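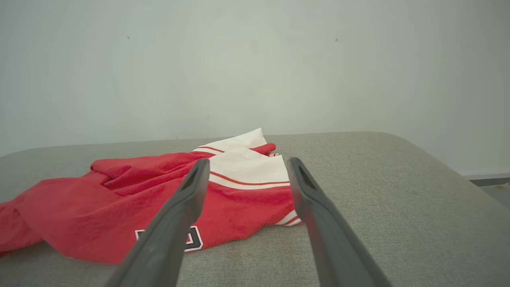
Will the Gomwood laundry room get new washers before summer?
The quote from Allska is $2,398 a machine, and the board has not agreed to pay it.

Gomwood Tenants' Association, minutes, 2018-03-12
Present: 13 members. Minutes of the last meeting accepted with one change (the dryer fee).

1. Washers. The chair read out the Allska quote. Several members doubted the claim that the new machines would cut the water bill. The figures come from the seller, and no one has seen a bill from a building that bought them. A second quote, from Gwilliam, was promised at the last meeting and has still not come. Vote put off to April.

2. Opening hours. Management says longer hours would mean more noise complaints. Asked how many there were last year, management said 3. Members were not convinced - hours to stay on the list.

3. Card reader. Sundton says it is fixed. It was also fixed in the last minutes. Refunds still owed to 21 apartments.

Next meeting in April, same room.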